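Open Day at the Merrick Building: Your Questions

Last updated 3/6/20

I get the same handful of emails before every open day, so I've put my answers in one place. If yours isn't covered, write to the Bukden front desk and they'll pass it along to me.

Do I need to book?

For the talks, no. For the bin picking demo, yes please! We take 19 people per session and it fills up fast. Booking is on the Clirholm events page, and you can cancel there too if your plans change.

What does it cost?

Nothing. Parking is free as well, in the lot behind the building (the one in front belongs to the dentist, and they do tow).

How long should I plan for?

A session runs 2 hours with a break for coffee. Plenty of people hang around afterward to ask questions, and I'm happy to keep talking until they turn the lights off on me.

Can I bring my kids?

Sure, from age 5 up. They need to stay with you and behind the yellow line while the arm is powered. There's a step stool for short people, and grownups are welcome to use it too.

What will I see?

Mostly a robot arm trying to pick things out of a metal bin. We call the project Fluvitlow, and the whole point is odds and ends: small boxes, plastic cups, hand tools, toys, whatever we had in a drawer. Matching parts in neat rows are an old problem. A jumble of stuff with different shapes and shiny surfaces is a lot harder, and that's why I like it so much.

Will it drop things?

Oh yes. I'd be a little suspicious of a demo where it didn't. We've logged 3,000 picks since we started, and I still wince at some of them.

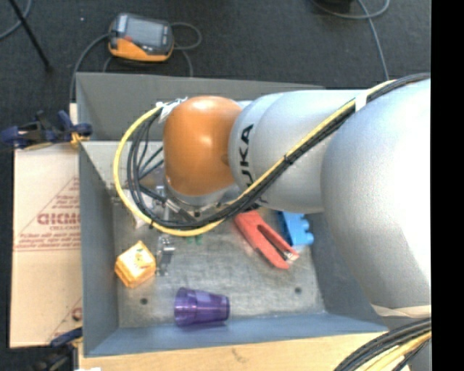 See-through plastic is what gives us the most grief, by the way. Our cameras have trouble telling where a clear cup ends and the bin begins, so the arm may reach for a spot that's a bit off. Ask me about it at the break and I'll pull up the camera view for you.

Can I take pictures?

Go ahead, just leave the flash off while the arm is running.

Can I drive the robot?

Not at the open day, sorry. We run a hands-on class in September, and the sign-up sheet will be by the door.

Is the building accessible?

Yes, it's all on one level. Use the side entrance if you'd like to skip the gravel.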